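Sinerow Reporting Line: Set-up Guide for Worksites
Section 4. Opening the line to staff
Revised Nov 13, 2019

Read this before you switch anything on. Sinerow takes harassment complaints by phone and web form. It does not investigate them, and a site that treats it as a cure will end up with a tidy log and the same supervisors.

1. Name two case contacts. One must be from outside the management chain. At the Jarman site both contacts reported to the same plant head, and we doubt the low number of calls there meant much.

2. Enter both contacts under Site > People. Use personal work numbers. A shared office phone will be rejected.

3. Set the site code. Codes have four digits, for example 3102. Do not use a payroll or badge number.

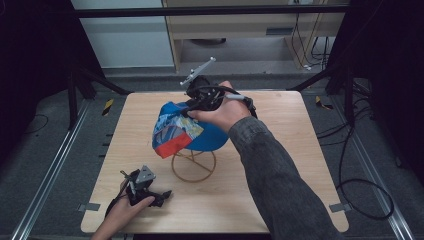

4. Choose the languages. The menu lists 27. Only the ones marked Live have a person on the phone - the rest go to a recorded message, whatever the sales sheet says.

5. Turn on anonymous mode.

Caution: on sites with fewer than 50 workers, anonymous mode hides the name and little else. Shift, job title and department can still point to one person. Turn off all three fields under Site > Form.

6. Place a test complaint from a phone that is not on the site network. Mark it TEST in the first line. Both contacts should get a notice. If only one does, stop and go back to step 2.

Note: Praltus, the older system, sent copies of every complaint to HR by default. Sites moving over from it keep that setting until someone clears it. Milagros Barredo found it still on at Oro in March, with 200 old records open to anyone in the HR group. 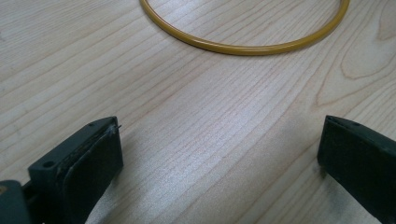 Clear the setting before you hand out the number, then log in as an HR user and check. The green tick on the admin page shows that the change was saved. It does not show that access was removed. Send questions about old records to Benjie Ocampo, and leave the complaint text out of the email.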